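Thread on what the arm has changed for us at Birken, now that I've had a whole season next to it 🧵

## 1

I pack mixed baskets. Little stuff, odd shapes, a different list every time. We ship around 2000 baskets a month and until January every single one was filled by hand, standing up, from a cart. I've done it for six years and I still like it, but my shoulders have opinions!

## 2

Then we got the Claline station. One arm, one white table, one basket in the middle. I figured it would be a big cage with a flashing light and we'd all be told to stay away from it. Nope - I'm at that table more than anyone, because the picking lists come from us packers.

## 3

My favorite part is teaching it a new item. Small things with a funny outline are the hardest, and they're the ones I love working on. You watch the fingers come down on a little yellow and green piece and you catch yourself holding your breath.

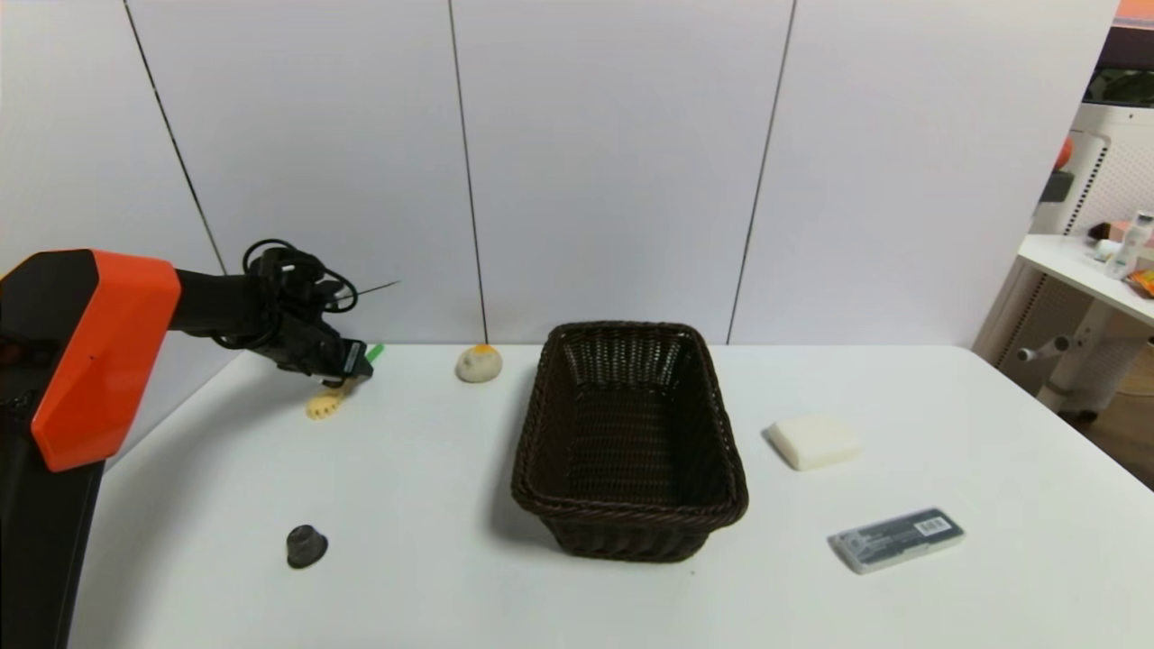 ## 4

What changed first was the talking. We used to have maybe a minute of handover between shifts. Now it's a real conversation: which items it kept fumbling, which ones we moved farther from the basket, whether the new list is worth trying before lunch. People who never said a word in meetings have a LOT to say about where the soap should go.

## 5

Second thing: breaks. Mine is now 40 minutes in one piece, where it used to be scraps between carts. I eat sitting down. I've read two whole library books since we switched over!!

## 6

My job title changed as well, to cell lead, and with it came a small raise. I asked for the raise. If your place is bringing in something like this, please ask early, while they still need you to explain what a basket is supposed to look like when it's done right. 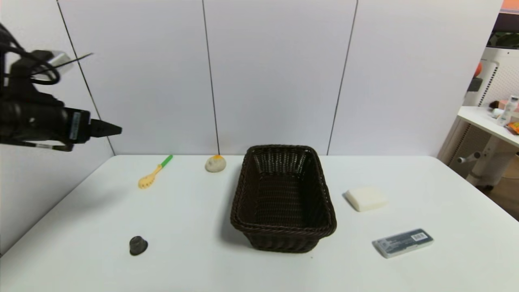

## 7

Setting out the table is a skill now, and we've gotten pretty good at it. Everyone has their own style and we argue about it (nicely). I leave plenty of bare tabletop between things so the fingers have room to come in from the side. I also like the flat package lying with its barcode sticker up, so I can check it against the list without touching anything, and the basket running front to back with items on both sides of it.

## 8

Stuff that still bugs me: it's slower than a good packer on easy lists, by a lot. When it drops something it doesn't look embarrassed, and I feel like it should. And the training binder was clearly written by someone who has never packed a basket, so we're rewriting it ourselves, on paid time - we checked.

## 9

Rush orders and anything breakable are still ours, by hand, and I'm glad. I'd miss it. Ask me anything about the day-to-day and I'll answer after my shift. I'm also collecting tips on labeling bins, so if you have a system that survives a busy week, send it over!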